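The Gillies / Pálfi debate on the Nestcombe layers
Reading time: 4 min

marlpit
I finally listened to the whole Gillies and Pálfi exchange from July, the one Clomik put up in two parts. For anyone who hasn't heard it, Lachlan Gillies argues that the thin layers in the Nestcombe lake core were laid down fast, many of them per year, and that they fit a short history of the earth. Dezső Pálfi says they are yearly layers and that the count of 3,736 should be taken more or less at face value.

My question is about the middle of part one. Gillies says a single storm can leave several thin bands that look just like yearly ones. Pálfi agrees that it can and then moves on. I thought that was a large thing to give away.

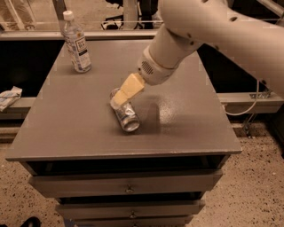
If a storm can make bands that look the same, then the count is a count of bands and the years come in as an assumption. I would like somebody on the old-earth side to tell me where the assumption gets tested. I'm not trying to score a point. I'm a short-age person myself, but I thought Gillies was weak in part two and I'd say so to him.

T. Orrin
It gets tested in part two, at the place where they talk about pollen. Pálfi says the pale half of each band carries spring pollen and the dark half doesn't. A storm in October would not bring fresh pine pollen with it. He had 270 bands checked this way and all but 13 had the pattern.

marlpit
I heard that. 270 out of 3,736 is not very many.

T. Orrin
It's a sample. They were taken from the top, the middle and the bottom. If you think the rest are different you should have a reason for thinking so.

hollis_b
Gillies did give a reason, though. He said pollen grains sort by weight when they settle in water, so one muddy flow could leave a pollen-rich part and a pollen-poor part. I don't know if that is right but Pálfi never answered it. He talked about the ash bed instead.

Reader in Gedton
He talked about the ash bed because it is the better evidence. There is ash from an eruption that left records, and the number of bands above it comes to 900. The written date gives 900 years, give or take a few. If storms were adding bands all the time you would expect far too many above the ash.

hollis_b
That only covers the top of the core. Gillies accepts the last 900 years. Most short-age people do. His point is that conditions were different earlier on and you can't run the present rate back forever.

Reader in Gedton
Then he needs to show a change in the bands below the ash, and he didn't. They are the same thickness and the same two colors all the way down. He was asked for this directly and he said more work was needed.

kestrelway
I think you are all skipping the philosophy part, and that was what the debate was really on. Pálfi was reasoning from a finished arrangement back to the order of events, and Gillies wanted to know what allows him to do that.
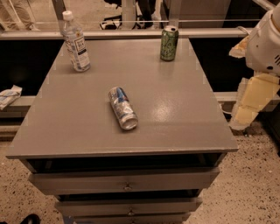 Layers are a special case, and I don't think either speaker said so. With layers, the lower one was there first, unless something has turned the whole stack over. Most arrangements tell you much less. Take drink containers standing on a gray cabinet, with a water bottle at the back left and a green can over toward the back right, both upright. Neither one is sitting on the other, so where they stand gives you no clue to which was put down first. You would need a witness or some other kind of evidence. Lake bands do give you the order, and both men accept that. What they don't give you on their own is the length of time between one and the next, and that is where the pollen and the ash come in.

T. Orrin
Agreed on most of that. But I don't see that it helps Gillies. He accepted the order and then had no measure of time to offer in place of Pálfi's.

marlpit
He would say he has one, from Genesis. He said at the start that he wasn't going to hide that.

T. Orrin
Fine, and I respect him for saying it. But then the core isn't doing any work for him. He should say the core looks old and he believes otherwise on other grounds.

marlpit
Some people on our side do say that. I don't like it much because it makes the physical evidence misleading. I'd sooner keep looking for a physical answer, even if it takes a long time.
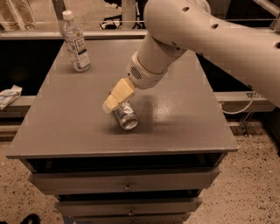
Silver can on its side under the gripper, gray cabinet top.

hollis_b
Has anyone read the Zakharchenko paper that Gillies kept mentioning? He said it showed dozens of bands forming in one season in a tank.

Reader in Gedton
I read it. The tank bands are real. They don't have the two-color pattern and they have no pollen, because it was clean sand. Zakharchenko says in the last section that the result should not be applied to lakes without further tests. Gillies left that sentence out.

marlpit
I didn't know that. Do you have the page?

Reader in Gedton
Second to last page, under the heading on limits. I can type it out tonight.

hollis_b
I'd still like to see somebody run the tank again with lake mud and pollen in it. Both sides could agree on the setup first. That would be worth more than another two hours of audio.

kestrelway
Pálfi offered something like that near the end – the sound is poor there and it's easy to miss. Gillies said he would think about it. I haven't seen anything since.

T. Orrin
I wrote to Clomik to ask. They said a follow-up is planned but they have no date for it.

marlpit
If it happens I hope they start with the settling question and leave the opening statements out. I'll post again when I have read the paper myself.

Related threads
Does a local flood fit the text of Genesis 7?
Pálfi's earlier talk on tree rings
Tank experiments and what they leave out
Which translation do you use for study?
Clomik audio: part two cuts off early

Contact the moderators | Copyright remains with the individual posters | Back to top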